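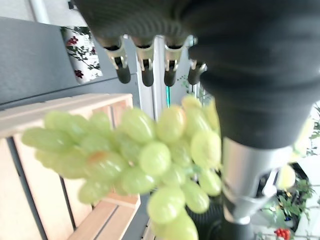 Damir Obradović asked at the last open meeting why the hand needs so many goes at the same job, when a person shown once how to lift a bunch of grapes can do it for the rest of the day. Other members have put the same thing to us in the car park and by email, so the project report this month is mostly an answer to him.

The fruit handling work at Kuser began its second stage in September. In the first stage we collected 215 recordings, all of them of one task with one type of fruit. In the second stage the aim is 2622, spread across 13 tasks. Each recording is one attempt, from the moment the hand starts to move until the operator presses the stop pedal. A person wearing a control glove guides the hand throughout. The learning system gets the pictures from the small camera at the wrist, the positions of the finger joints and the arm, and a one-line instruction such as "lift the bunch and set it down on the left".

The short answer to Damir's question is that the system has no idea which parts of a recording matter. A person who has been shown once knows already that grapes are soft, that a bunch swings, and that the crate behind it has nothing to do with how hard to grip. The system has to get all of that from the examples. If the crate stands in the same place in every recording, it may well learn to reach towards the crate. In the first stage we found something close to this. The model trained on those recordings did quite well until we turned the work area a quarter of the way round, and then it closed its fingers on air well to one side of the fruit.

For that reason the operators now change something between attempts. The bunch is turned, or hung higher or lower, or swapped. Background items are moved every session and the plants are shifted about. Lighting is left to the day, with the blinds up in the morning and down after two. We keep a sheet of what was changed and when, and the sheet goes in with the recordings.

Grapes were chosen for the second stage after a good deal of argument. The Vasić packing shed wanted pears, which are easier and which they have more of. The case for grapes was that a bunch has no fixed shape, so the fingers meet something different on each attempt, and the camera sees a lot of fruit very close up with the fingertips only partly in view. If the system can cope with that, pears should follow without much extra work. Pears are on the list of 13 tasks all the same, at numbers nine and ten.

Tihomir Nikolovski has run most of the sessions so far. He manages more than 100 attempts on a good day, though the count drops when fingertips have to be changed. The rubber wears on the side that meets the stalk, and a worn tip slips in a way that is hard to notice through the glove. Tips are now checked at the start of each session and again after lunch. Recordings made with a tip later found to be worn are kept but marked, and we have not decided what to do with them.

Failed attempts are also kept. This was the second part of Damir's question, and it is a fair one, as he had seen a list with a column headed "dropped" and wondered why we were paying for storage. A dropped bunch is marked as dropped, with the time at which the grip was lost. These are not used to teach the hand what to do. They are used to train a separate check which tries to tell, early on, that a grip is going wrong. It is at a very early stage and we have no results to report.

What we are short of is recordings in which the operator makes a small mistake and then puts it right, for example by letting go and taking the bunch again nearer the stalk. Operators tend to get better with practice and the later sessions are almost too tidy. A system that has only seen tidy attempts does not know what to do after an untidy one. From this month each session will include a block of attempts begun from a poor position on purpose. New operators are useful here as well, and anyone who would like to try the glove is welcome. It takes most of a morning to get used to. Small hands need the other glove, so please say so beforehand.

The labelling is being done in Drollell, which most of you will know from the weighing records. It has been slow. Two people go through each recording separately and mark the first touch, the lift and the release, and where they disagree by more than a few frames it goes to a third. Killora have offered to set up an automatic first pass, and we will try it on the first-stage recordings before letting it near the new ones.

The next open session is on Wednesday at half past ten. Please use the side door and leave bags in the corridor, as the arm needs clear space on both sides. Fruit used in the sessions goes for compost and is not for eating.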